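Objet : Re: [postes-salles] Garder les tours de la salle de lecture ou tout remplacer

Bonjour à toutes et à tous,

Je reprends le fil d'avril sur les postes fixes, resté sans conclusion. Le fonds de Naltness garde ses tours pour la consultation du catalogue et des registres numérisés, dont les plus anciens remontent à 1923. Le prestataire, Teltance, propose de tout changer contre des mini-PC soudés. Je suis contre, et j'explique pourquoi plus bas.

Une tour couchée sur le côté, panneau ôté, laisse accéder à la carte mère sans matériel particulier. Pour un poste dont on attend un navigateur et un lecteur de PDF, cela compte davantage que la finesse du boîtier.

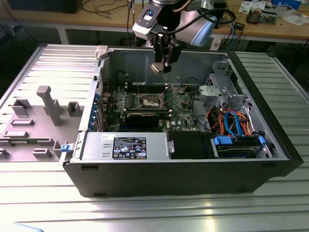 Vitória Mendes a écrit :
> Je comprends l'attachement aux tours, mais je voudrais qu'on
> regarde aussi la consommation. Chez nous les postes restent
> allumés de l'ouverture à la fermeture, et personne ne les met
> en veille. Les mini-PC de Cardoso consomment nettement moins.
> Par ailleurs, si on répare, qui tient à jour la liste des
> pièces ? La dernière fois, on a commandé de la mémoire qui
> n'allait sur aucune machine.

Sur la consommation, Vitória a raison pour les machines allumées sans arrêt. La mise en veille automatique se règle cependant en une fois dans l'image d'installation, et nous l'avons fait à Naltness au bout de vingt minutes d'inactivité. Les lecteurs ne s'en sont pas plaints. Il faut seulement exclure le poste de numérisation, qui travaille longtemps sans que l'on touche au clavier.

Sur les pièces, l'erreur de mémoire venait d'une référence recopiée d'une facture et pas relevée sur la barrette. Depuis, la fiche de chaque poste porte la référence de la carte mère, le type de mémoire, le type de socket et la version du BIOS. Je peux envoyer le modèle de fiche à qui le demande. C'est un simple tableur, sans macros.

L'ordre dans lequel nous intervenons, pour ceux qui l'ont demandé hors liste : sauvegarde de la configuration, remplacement du disque dur par un SSD, passage de la mémoire à 8 Go, et le processeur en dernier, uniquement si le poste reste lent. Nous sommes rarement allés jusque-là. Le réseau de la salle est limité à 100 Mbit/s et c'est lui qui freine l'affichage des registres, quelle que soit la machine. 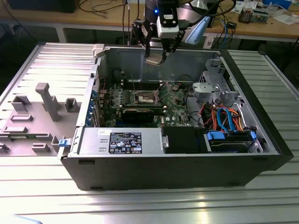
Maham Bangash
Responsable du parc informatique, réseau documentaire Mundeo

Je reviens sur le devis de Teltance. Il compte la reprise des anciennes tours, mais pas la réinstallation des lecteurs de cartes ni l'adaptation des bras d'écran. Il prévoit une garantie de 4 ans, pièces comprises. Passé ce délai, une panne de mémoire sur une carte soudée oblige à changer le poste entier. Je préférerais que le budget aille d'abord au commutateur réseau, puis aux écrans, dont plusieurs fatiguent les yeux en fin de journée.

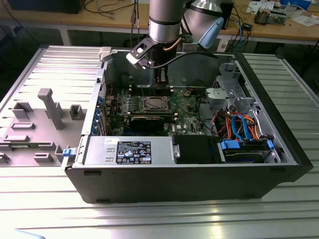

Peut-on mélanger dans une même salle des postes réparés et des postes neufs ?
Cela ne pose pas de problème tant que l'image système est la même et que les fiches distinguent bien les deux séries.

Je ne propose pas d'interdire les mini-PC. Pour l'accueil, où la place manque sous le comptoir, ils conviennent. Pour la salle de lecture, je demande que l'on chiffre la réparation avant de signer quoi que ce soit.

Si d'autres sites ont reçu le même devis, je veux bien une copie, montants masqués si nécessaire. Vitória, peux-tu me renvoyer tes relevés de consommation ? La pièce jointe d'avril ne s'ouvre pas chez moi.

Cordialement,
Maham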